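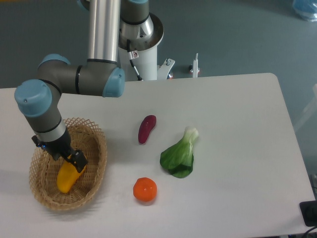

设备预算里最贵的一行，往往最不需要争论

每年五月前后，我都会收到几份设备采购申请，请我在立项会前看一遍。格式大同小异：第一行是机械臂本体，金额最大，附三家比价；第二行是末端执行器；第三行写“安装调试及其他”，给一个整数。会上花掉一个小时讨论第一行，第三行一分钟通过。项目后来超支，超的几乎全在第三行。

我的看法是，对于来料不规则的抓取工位，本体价格应当从讨论的中心位置拿掉。本体的价格公开，交期可查，负载和臂展对着手册就能核算，几家的差距在同一档位内有限。真正决定这笔钱花得值不值的，是夹爪与手指、工装与容器、示教和数据工时、停机处理，以及两年后由谁来维护。这些条目在申请表里要么合并，要么缺失。

以 Sisay 配送中心的果蔬分拣工位为例。我参与了它的前期评审，后来又看过它的决算。方案由 Seltar 集成，本体是 Jeradska 的六轴协作臂，手指由 Zelon 定做。任务描述只有一句话：单臂把台面上的散放果蔬放入篮中，也能从篮中取出。这句话写进合同的时候没有人觉得有问题。

问题在“果蔬”两个字。甜椒表面光滑，带棱，局部受力过大就留印；叶菜的梗部可以夹，叶部一夹就破，夹持点还随摆放方向变化；圆形果实在两指之间只有很小的接触面，力偏一点就转出去。三类物料对应三种合理的指面，采购申请里却只有一套两指夹爪。我当时建议在预算里单列“指面与备件”，得到的答复是先跑起来再说。跑起来之后，指面改了四版，每一版都要重新验证已经通过的品类，验证工时没有出处，最后记在了“安装调试及其他”。

容器是第二个被忽略的条目。有人会说，容器能花多少钱。编织篮本身确实便宜，然而编织篮的尺寸一致性差，篮沿有起伏，内壁有凹凸，镂空处可能挂住手指尖。夹爪入篮时，指尖与篮壁的间隙决定了下放速度，也决定了碰撞检测的阈值能设到多低。换成注塑周转箱，这些问题少一半，但现场的业务方坚持用篮子，理由是门店陈列直接用篮子，省一次倒料。这个理由成立。成立就应当把代价写进预算：要么多买传感，要么接受更长的节拍，要么加一个定位托。三个选项都有价格，申请表里一个都没有出现。 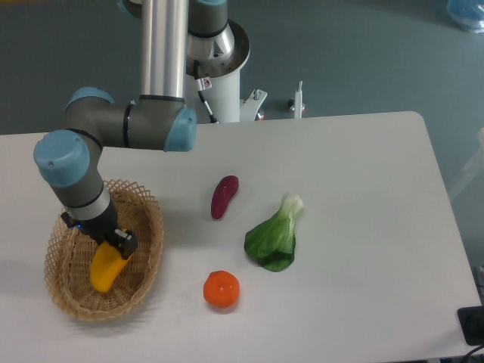 第三个条目是工时。做抓取的人都知道，前面的品类学得快，越往后越慢。Sisay 的立项文件给示教与数据采集批了 600 小时，依据是 Seltar 在另一个纸箱项目上的经验。纸箱和茄子没有可比性。六百小时用完时，长条类和圆形类基本稳定，叶菜还在反复。项目组随后申请追加，追加的理由写得很诚恳，但财务看到的只是一个没有上限的数字。我认为财务的抵触有道理。一个没有按品类拆分的工时包，批的人无从判断它花到了哪里，用的人也无从说明还差多少。

我建议的写法是按品类列表，每一行给出预估工时、验收样本数、失败定义和放弃条件。最后一列最重要。放弃条件的意思是：某品类在耗尽预算工时后仍未达到约定成功率，就转回人工，不再追加。多数项目组不愿意写这一列，认为它像是提前认输。可是没有这一列，项目就会为了最后一个品类耗掉与前面所有品类同样多的钱。叶菜在 Sisay 的日出货中占比不高，人工处理也快，按放弃条件本来可以在中期就划出去。

第四个条目是停机。决算附件里有一份日志，试运行期间记录停机 261 次。供应商的汇报只引用了平均恢复时间，数值很好看。我要来原始记录看了一遍，恢复时间的分布极不均匀：绝大部分是操作员按一下复位，少数几次需要工程师到场，占去了总停机时长的大头。平均值把两类事件混在一起，对编制维护预算没有用处。应当分开写：可由操作员复位的，计入班组工时；需要工程师到场的，计入服务合同，并约定响应时间。Sisay 当初签的服务合同只写“工作时间内支持”，而分拣班从凌晨开始。

接下来谈备件。Zelon 的报价单上，一套定制指面含税 2,901 元。这个价格我没有意见。我有意见的是采购数量为一。指面是消耗件，包覆层会磨，叶菜汁液会渗进接缝，清洗剂也会加速老化。数量为一意味着第一次更换时要走一遍完整的采购流程，而定制件交期是 4 周。四周里这个工位要么停着，要么用磨损的指面凑合。为了省下两套备件的钱，押上整条工位的可用率，这笔账在立项会上没有人算，原因很简单，备件不在资产目录里，不归设备部门考核。

反对意见我也听过不少，这里答两条。

一条是：把条目列得这么细，总额会变大，项目就批不下来。总额确实会变大，但变大的部分迟早要付，区别只在于付款时有没有人事先同意过。我见过的追加申请，审批周期普遍长于原始申请，期间设备闲置，折旧照提。用一个偏低的总额换取通过，等于把审批成本推迟并且放大。如果真实总额批不下来，那么结论应当是缩小范围，例如只做长条类，或者推迟一年。

另一条来自 Frida Egilsson。她在 Seltar 负责方案报价，评审会上和我争过这一点。她的观点是，集成商在签约前拿不到足够的物料样本，要求按品类报工时，报出来的数字只能加很厚的余量，甲方反而吃亏。我承认这是实情。对策是把项目分成两笔合同：第一笔小额，固定价格，只做物料评估，由甲方提供完整的品类样本和实际使用的容器，集成商交付一份按品类的抓取可行性表；第二笔再谈设备和实施。第一笔做完，甲方有权换人。Frida 对最后一句不满意，她认为评估成果会被拿去给竞争对手报价。这个问题可以用评估费的高低来解决，评估做得扎实，就该收得起价。我们在这一点上没有谈拢，我仍然保留意见。

还有一个细节很少有人在预算阶段提：台面和照明。浅色台面对深色物料的分割有利，对浅色菜梗不利；哑光表面减少反光，但更难看出残留水渍。布线也一样，线缆从底座下来以后走哪里、怎样固定、擦洗台面时会不会碰到，通常等到安装当天才决定。这些东西单价低，改动却要停机，停机就要重新标定。我主张在物料评估阶段用最终的台面材料和最终的灯具，哪怕多花一点。用临时桌子测出来的成功率，换了桌子以后要打折扣，折扣多少没人说得准。

最后说选型时的比价。既然本体差距有限，比价应当比什么？我通常要求供应商提供四样东西：控制器日志能否由甲方自行导出，力控参数是否开放，末端法兰和电气接口是否允许换第三方夹爪，停产后备件供应几年。Jeradska 在前三项上没有问题，第四项的答复是“按市场惯例”。我在评审意见里把这一句标了出来，要求写成年数，最终合同里没有写。理由是赶交期。

Sisay 的工位现在仍在运行，长条类和圆形类由机械臂处理，叶菜由人工处理，与放弃条件本来会给出的结果相同，只是多花了一笔追加款。下一年度的申请已经在准备，我看到的草稿里，第三行还是“安装调试及其他”。

读者评论（4）

老钳工：备件数量那段说得对。我们厂吸盘也是只买一套，坏了借隔壁线的，隔壁线坏了再借回来。

lvsong_77：按品类列放弃条件，业务方不会签字的。他们立项时承诺的是“全品类”。建议作者讲讲怎么让业务方松口。

报价狗：站集成商说一句，两笔合同的办法我们试过，评估费被砍到只够差旅。甲方嘴上认可评估的价值，付款时是另一回事。

匿名：编织篮加定位托具体怎么做？篮底不平，我们做的托总是晃。

相关文章

协作臂服务合同里容易漏掉的响应时间条款
定制夹指的验收：磨损、清洗与复检
周转箱还是篮子：容器标准化的实际成本
从停机日志倒推维护预算
旧产线改造，先量地面再谈设备

联系编辑部 | 投稿须知 | 版权所有，转载请注明出处 | 返回顶部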